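Upstairs at Kirkurby: the mezzanine gallery

Our building has a mezzanine, and everyone who visits has an opinion about it. Apostolos Stamatopoulos calls it the best seat in the house. Lambros Spanos, who carried the furniture up, calls it other things.

We moved into the Kirkurby hall in June with 29 boxes and one argument about where people should eat lunch. Upstairs won. Downstairs got the floor space, the worktables and most of the noise.

The curved wall was here before us. It is white, it is smooth, and no shelf has ever sat flat against it — Lambros has the leftover brackets to show for it. We have stopped trying and started calling it a feature.

The railing is black metal and gets leaned on daily, mostly by people waiting for the kettle.
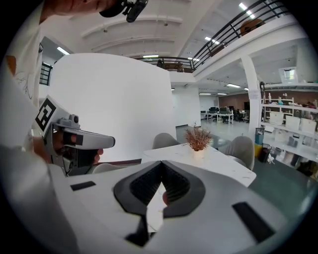 Can the mezzanine be booked for an evening?
Evenings are open to anyone in the building, so put your name on the sheet by the stairs at least 2 days ahead. Chairs go back where you found them, including the ones you didn't like.

Updated Aug 6, 2025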